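How long should I really wait before putting hardwax oil on a new pine tabletop?

Posted by Seidu Kyei

I bought an unfinished table from a small shop called Amach and paid 542 for it, delivery included. The seller told me the wood has to "settle" in the house for 67 days before any oil goes on it. Not two months, 67 days. When I asked where that number came from he said everyone in the trade knows it. I have my doubts. He also sells a conditioning soap called Tuselov that I'm supposed to wash the boards with twice while I wait, and it isn't cheap.

We're already eating at it, so every day I wait is another day somebody can spill coffee on bare wood.
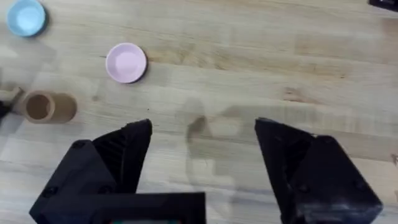
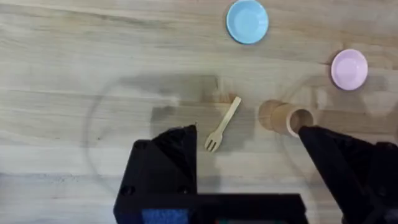 I've read four pages on this and got four answers, one of them from a company that makes the oil. Does the wait do anything? And is the soap worth buying, or is it dish soap in a nicer bottle? The house is heated with a wood stove and gets pretty dry in winter, if that matters. I have a can of clear satin oil and some 150 grit paper and was planning to start in April.

Posted by Nkrumah Agbeko

I'd be suspicious of 67 days too. Wood takes on or gives up moisture until it matches the room, and how long that takes depends on how thick the boards are, how dry they were when they left the shop and what your air is like. A number that exact can't cover all of it. If the shop dried the lumber properly, a couple of weeks indoors is plenty for a tabletop. If they didn't, 67 days may not be enough and you'll get cracks with or without oil.

Borrow a moisture meter before you do anything. Cheap ones are not very accurate but they'll show you whether the reading is still moving. Take one now and one a week later in the same spots, on the underside if you don't want pin marks. Same reading both times, go ahead.

On the soap I can't tell you what's in Tuselov. I'd skip any soap before the first coat. You don't want residue in the grain, and water raises the fibers so you end up sanding again anyway. Vacuum, wipe with a barely damp cloth, let it dry overnight. Then a thin coat, thinner than the can says, and wipe off everything that hasn't soaked in. Most sticky tables I've seen had too much oil left on them.

Check how the top is fastened as well. If it's screwed down tight through solid rails with no slots, a dry winter with a stove going will do more harm than a missed waiting period.

Lay the oily rags out flat outdoors to dry. Don't ball them up and throw them in the trash, they can catch fire on their own.

Posted by Hadelby

just use polyurethane. did my counter with it and never thought about it again. oil is a hobby

Posted by Seidu Kyei

Thanks Nkrumah. I turned a corner of it up and the top is held on with metal clips in a groove, which I take to be the good kind. A neighbor has a meter I can borrow. I'll hold off on the soap until somebody shows me an ingredient list. Hadelby, I had polyurethane on my last table and it peeled by the window, so no.

We use cookies to remember your settings and measure visits. By continuing to browse you accept our cookie policy. Accept | Manage choices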